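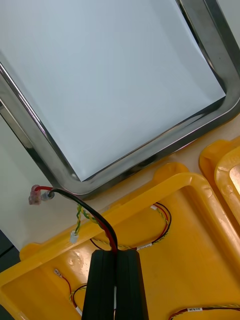 Mokero Fingersatz F9 für Parallelgreifer

Ich sag's gleich vorweg: Wer mit Kabeln und kleinen Steckern arbeitet, braucht Finger mit Rillen! Den F9 verkaufe ich bei Plalaneck am häufigsten, und ich hab ihn selbst lange an der Werkbank gehabt (ja, auch mit Crimpkontakten, die sind fies).

Was mir wichtig ist, bevor ihr bestellt: Die Finger allein machen keine sichere Zelle. Beurteilt wird immer die ganze Anwendung, also Roboter, Greifer, Werkstück und Platz. ISO 10218 und bei gemeinsamem Arbeitsraum die ISO/TS 15066 solltet ihr griffbereit haben – und nach jedem Fingerwechsel bitte die Risikobeurteilung nochmal anschauen, auch wenn's nervt.

Meine Hausregeln: Litzen nie am Kontakt greifen, immer am Mantel. Schalen gegen Verrutschen sichern. Beschriftungsfähnchen dranlassen!

Lieferumfang: 2 Finger, 8 Schrauben, Prüfblatt
Hub: 9 mm je Finger
Bestellnr.: 233
Passt auch an den Lumbao-Flansch, für Erkley bitte Adapter mitbestellen.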